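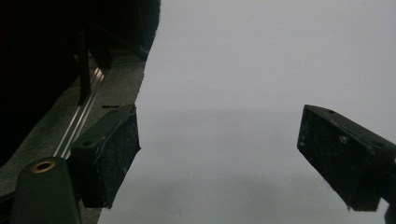 How often should a kitchen sponge be replaced? Every week or two in a busy household, and sooner if it smells.

Life & Home > Cleaning > Features

Najwa Haddad runs a cleaning round of 321 flats and throws out more sponges than she washes. Boiling helps for a day - the smell comes back.
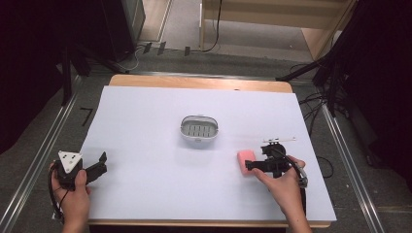
Drying matters more than soap. A sponge left flat in a puddle stays damp all night. Haddad would put a pink one like this in a small basket with slots down the side, handle up, near an open window.

Sign up to our Saturday newsletter. You can unsubscribe at any time.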